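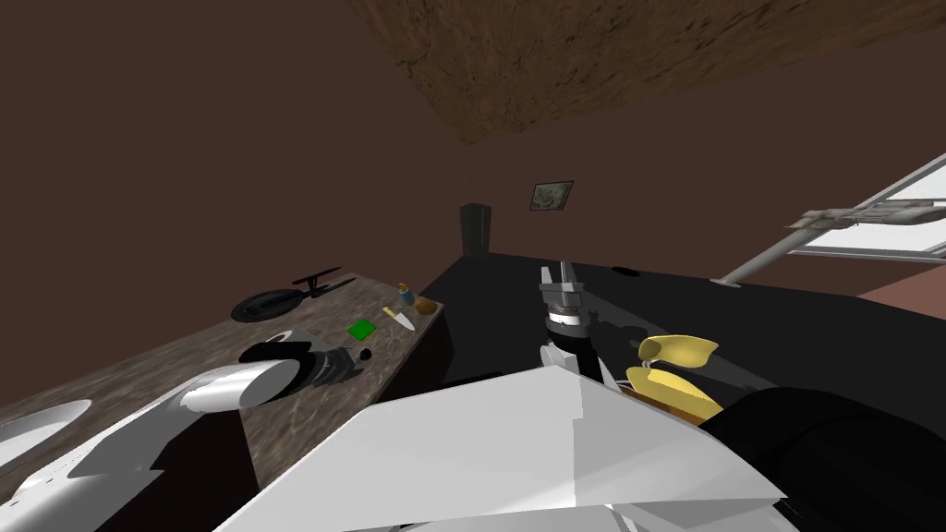

The kitchen at Trolwood, with one arm at the counter and the other by the black table.

Teresa Cardoso had built the kitchen in March, and she had coloured every wall brown. In the simulator it cost nothing to repaint, but she liked it. Her mother's kitchen in Prirska had been the same brown.

"You have to choose by four o'clock," said Hayley Crabtree from the next desk. "Restisberg or Castellanos. The buyers want one name."

Teresa had run the Restisberg gripper 435 times. It was quick, and it dropped the knife more often than she wished. The Castellanos was slower and had longer fingers. She had given it only 300 runs, and she felt this was not fair to it.

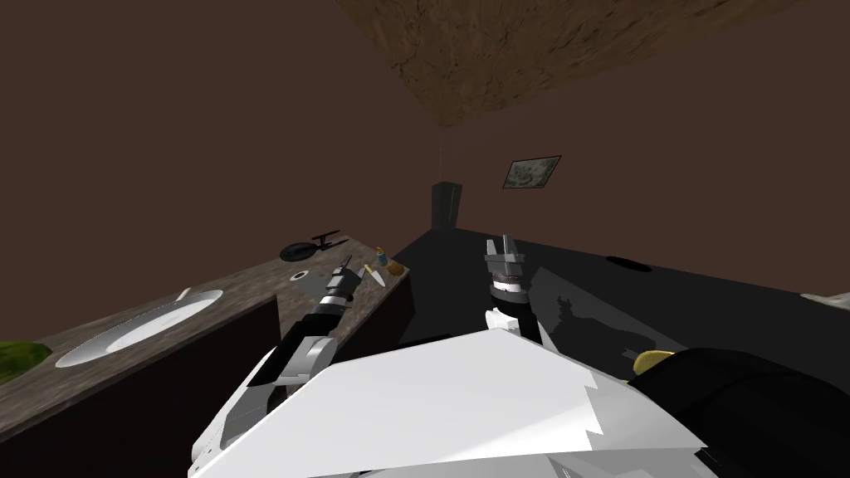
She drank her tea and started one more run with the Restisberg controller. She always watched the left arm first, as one watches the weaker child at the swimming pool. The log scrolled down in its grey letters, and she was thinking of her mother, who had peeled potatoes at a counter with a bad wrist and never asked for another knife.

"It hesitates," said Hayley, who had rolled her chair over.

"It is the controller that hesitates. The gripper only waits for it."

"Can you put that in the report?"

"I can put it in nine pages."

Hayley laughed and went to fill the kettle. Teresa opened the wrist camera window and made it bigger. 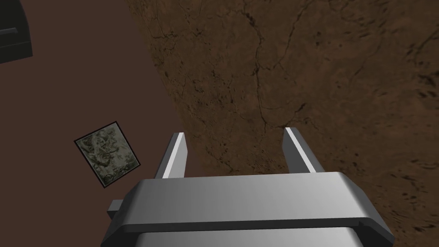 Which gripper would she keep, if the buyers did not ask?

The Castellanos, because it was slow and she could follow what it was doing.

She wrote the name at the top of the report, looked at it for a while, and put another 135 runs in the queue.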